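I had been promising to get out to Studthorpe since April, so when Taras Savchuk rang to say the basketball program was throwing its doors open for a day before the season proper, I had no excuse left. It's a long drive if you miss the turn (I missed the turn), but the coffee in the lobby was free and somebody had baked date squares, and I was in a good mood before I'd seen a single jump shot.

The gym is called the Zinchenko, and if you've only known it from the visitors' bench you really ought to see it from upstairs. They have pulled out the old bleachers on the east side and put in proper seats, 186 of them, with backs. My own back was grateful. The floor has been redone too, and the centre circle finally lines up with the scoreboard, a thing that has bothered me for years and possibly bothered only me.

Savchuk coaches the women's side and gave the tour himself, walking backwards most of the way and talking the whole time. He carries 11 players this year, a little thin, and two of them are coming back from knee trouble, so he was careful with his promises. What he did say was that the defence would be quicker than last year's, and from the half-hour scrimmage we watched I'm inclined to believe him. The guards picked up full court and stayed there. The shooting was another matter, but it's early, and I have seen good teams look worse in November. 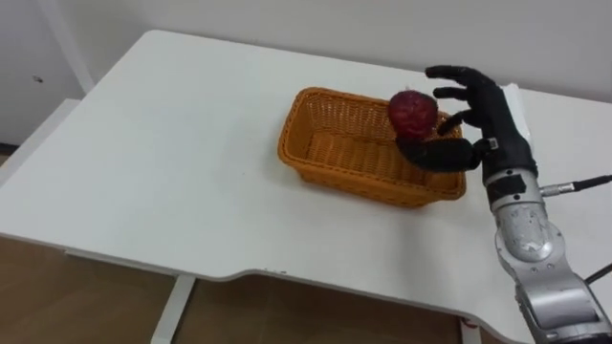 Red fruit and an orange basket.

After the scrimmage we were let loose in the training rooms, which smell of liniment and new carpet. Prallesis, the outfit that looks after strength and conditioning for them, had a fellow there to explain the jump testing. I had a go, against my daughter's advice, and we'll leave the number out of it. The kids in line behind me were very kind.

I also had a good long chat with a couple of parents from Liso who had driven in the night before. Their daughter is a first-year forward, all elbows and energy, and her dad told me she'd phoned home after every practice for the first two weeks to say she was quitting. She had the best afternoon of anybody on the floor - seven or eight rebounds by my scribbled tally, and a lovely bounce pass out of the corner that got the whole east side clapping.

If I have a grumble, it's the parking. The lot behind the gym was full well before noon and the overflow is a fair hike with a bad hip. The home opener should draw more people again, so go early and bring a cushion anyway, old habits being what they are. I'll be up in the second row, near the stairs.

Contact us | Copyright 2011, all rights reserved | Back to top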